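Workshop tips for the robotics club: flat-pack assembly with two arms
Coltance Robotics Club — tips page, updated each September
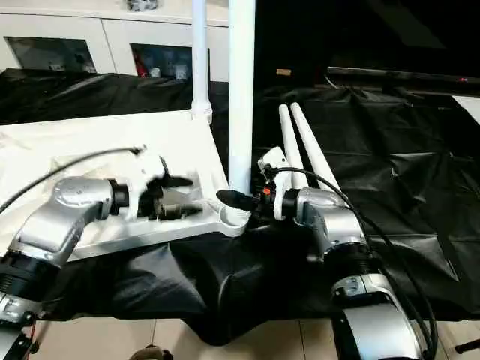 Two arms at the bench, with the white frame and legs on black cloth.

The assembly task looks easy on paper. You have a small white frame, some legs, and two arms to put them together. Most teams lose their first few sessions to small things that have little to do with code. These tips come from the club's notes and should save you some of that time.

Setting up the bench

Cover the table with plain black cloth. White parts stand out well against it, and a dropped part makes less noise and picks up fewer scratches. Wrinkles are fine at the back of the table. Smooth them out under the frame, or it will rock when a gripper presses on it.

Let the cloth hang over the front edge, but keep it clear of the arm bases. If it gets caught in a joint, stop the arm before you pull it free.

Fix the cloth with a strip of double-sided tape at each back corner. Clips get in the way.

Wipe the bench down before the cloth goes on. One grain of grit under the frame is enough to tilt it.

Laying out the parts

Put spare legs side by side at the back, slanted the same way every time. A gripper coming in from the right then meets each leg at the same angle, and you only have to record the approach once.

Check each leg before a run. The narrow end is the foot and the wide end goes into the frame. A leg laid down the wrong way round will spoil the run, and you may not notice until the last moment.

Keep screws, tape and tools off the cloth. We use an old Cladden biscuit tin on the shelf.

Holding and fitting

Use one arm to hold the frame and the other to work on the leg. Teams that try to do both jobs with one arm usually end up pushing the frame across the table.

Press down on the flat, recessed part of the frame. The raised ribs are narrow and the fingers slide off them.

Bring the leg down over the round opening slowly, and stop just short of it. Check that it is upright from two sides before going further. A leg that leans even a little will jam in the hole.

Tapered fingers are good for nudging the base of a leg into line. Nudge, let go, look again — then nudge once more if you need to.

Fit the far legs first. Once a near leg is standing, it blocks the way for both arms.

Cables

Leave a generous loop at the wrist and run the cable down the outside of the arm. Turn the wrist through its full range by hand, with the power off, and watch where the loop goes. If it pulls tight anywhere, add slack.

Keeping a log

Write down every attempt, including the bad ones. Last year's team, Dralletti, logged 109 attempts at a single leg and found that 33 of the failures came from a frame that had shifted. They changed where the holding gripper pressed, and the next 19 runs had only 3 failures.

Write the log at the bench. Notes made at home afterwards are nearly always missing the part you need.

Packing up

Park both arms before switching off. Take the legs out by twisting gently, and never by rocking them. Fold the cloth with the clean side in and put it back in the Chiriac box with the spare fingers.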